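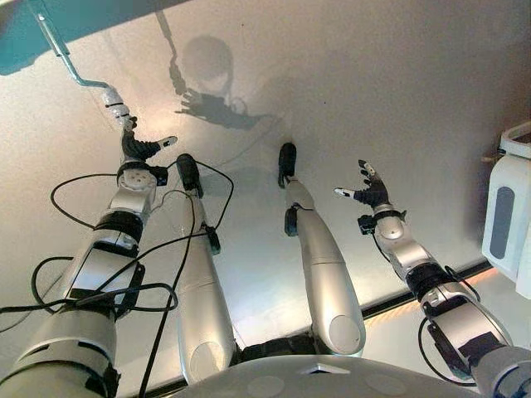
Gusero 7: shared templates move to the side panel

Templates no longer open from the File menu. They are listed in a panel on the right, sorted by last use, and the panel holds up to 30 entries before it scrolls. Old shortcuts still work – except Ctrl+Shift+T, which now reopens a closed tab. Files saved in version 6 keep their template links.

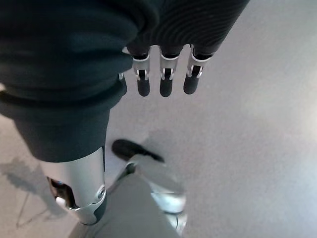

Known issues

Print preview drops the footer on page 2 if the header is blank. Reported by Abena Amissah, ticket 158. Fix due in December.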